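Home Venues Tech Specs Load-In Contact

Pre-Show Safety Checklist: Club Stage, Drone and Doom Bill
May, by Wissam Azar
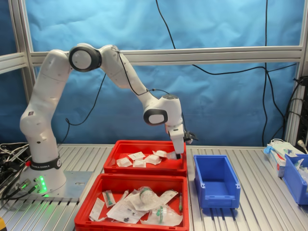 Arm over a red plastic bin, green indicator lights on the base.

Scope: stage, backline, PA and audience floor at Grondance. Inspected between load-in and doors. Headliner is Ogbonna, support is Pruller. Both acts use sustained low-frequency material at high level, so several items below are stricter than on a normal club night.

1. STAGE DECK
Deck legs locked and pinned: OK
Deck surface free of screws, tape ends and splinters: OK after sweep
Edge marked with white tape, full width: REDO
Comment: Tape on the downstage left corner had lifted. Replaced before line check. Ogbonna play in near darkness and the edge must be readable from the drum riser.

2. POWER
Stage supply tested, ground present on all outlets: OK
Backline and lighting on separate circuits: OK
Load per circuit within rating: OK
Tube amps on tested leads only: FAIL, corrected
Comment: One bass head arrived with a cut ground pin. Lead withdrawn and tagged. A house lead was issued to Pruller and stays with the venue after the set.

3. PA AND SUBS
Flown cabinets, safety wires fitted and closed: OK
Subs strapped, no items stored on top: FAIL, corrected
Limiter engaged and locked: OK
Comment: Two drink crates were removed from the left stack. At soundcheck the 30 Hz content in the opening piece moved an unstrapped cabinet toward the barrier. Both stacks are now strapped and rubber mats are under the bottom row. Check again at changeover.

4. CABLES
Crossings on audience routes ramped: OK
Multicore clear of the fire door: OK
Guitar pedal supplies off the floor if fog is in use: OK
Comment: None.

5. FOG AND LIGHTING
Machine level and away from drapes: OK
Fluid type matches machine label: OK
Strobe notice posted at entrance: MISSING
Comment: Notice printed and posted at the box office window and the inner door. Ogbonna's lighting operator confirms strobe in the last song only. Fog output is to be held down until the floor staff report clear sight of both exit signs.

6. HEARING PROTECTION
Earplugs at bar and door: OK, 100 pairs
Crew wearing protection during soundcheck: PARTIAL
Comment: The monitor engineer was without plugs for the first ten minutes. Reminder given.

7. EXITS
All doors open fully from inside: OK
Emergency lighting on battery test: OK
Merch table outside exit route: FAIL, corrected
Comment: The Arkex label table was set across half of the side exit. Moved to the wall beside the coat check. Record boxes go under the table.

Result: passed with corrections. Items 3 and 5 to be rechecked 10 minutes before the headline set.

Signed: W. Azar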